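A garra que não queria largar

Passei o fim de semana inteiro brigando com o simulador, e olha que eu só queria testar uma coisinha boba antes de mandar o código pra Lakshmi!
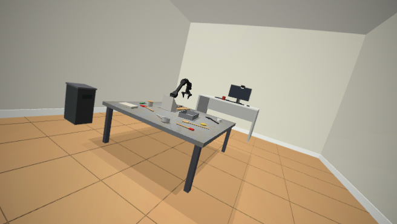
A tarefa era simples: descer, pegar uma chave de fenda, subir, soltar. Na tentativa 21 o braço desceu bonitinho, fechou os dedos e... nunca mais abriu. Rodei de novo e a mesma coisa, só que agora ele resolveu atravessar o tampo da mesa (atravessar mesmo, como fantasma) e o log cuspiu 218 avisos de colisão.

Culpei a física, culpei o atrito, quase culpei o gato. Aí o Laurențiu pediu pra ver meu arquivo de configuração e achou em três minutos - eu tinha deixado o limite de força da garra em 33, valor de outro projeto, e a parada de emergência estava comentada. Por mim! Em setembro!

No braço de verdade isso teria entortado um dedo, ou coisa pior. Descomentei a linha, baixei o limite pra 3 e amanhã rodo tudo outra vez.

Contato | © Nullstead | Voltar ao topo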